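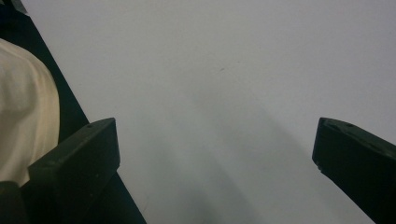 Minutes of the equipment planning meeting
Date: 22 March 2025
Place: Landside building, upper meeting room
Present: Lorraine Ormsby (chair), D. Markach, P. Florkia, T. Wihongi (minutes)
Apologies: none received

1. Minutes of the previous meeting
Accepted with one correction. In item 4 the word "lease" should be "loan".

2. Hand-held grippers
Mr. Markach presented his request for 2 more hand-held grippers, so that two people can record cloth handling tasks at the same time. The price from the supplier is 847 dollars for each unit, with shipping included. Ms. Ormsby asked if we could buy one now and the other one later. Mr. Markach answered that the price is valid only for an order of both. Ms. Florkia supported the request but she would like to see the warranty conditions in writing before we sign.
Decision: the purchase is approved, under the condition that the warranty text is received.
Action: Markach to ask the supplier.

3. Spare fingers
It was discussed whether to buy finished fingers or to print them ourselves. A finished set costs 148 dollars. Printing is cheaper in material, but the printer is already reserved on many days for the Wihongi fixture work, and the time of the operator is not counted in anybody's budget. Ms. Florkia reminded that small nicks at the tips can catch on thin fabric. She proposed that the tips are checked at the start of every recording day and that the result is written in the log book.
Decision: one finished set will be bought. The question of printing stays open until June.
Action: Florkia to prepare a short check sheet.

4. Work surfaces
Ms. Ormsby asked for a budget limit for new table covers and mats. Mr. Markach prefers matte material in both white and black — glossy covers give reflections which disturb the tracking. A limit of 300 dollars was agreed. Lamps are not included in this sum and will be a separate request, if they are needed at all.
Action: Wihongi to collect two offers.

5. Robot arm for the second station
Postponed. The offer arrived without the cost of installation, and the electrical work at the second station is not yet confirmed by Landside. Ms. Ormsby does not want to compare prices which are not complete.
Action: Ormsby to write to Landside about the electrical work.

6. Any other business
Ms. Florkia asked that old chargers be labeled before they go into storage. Agreed.

Next meeting: in June, the exact day will be sent by e-mail.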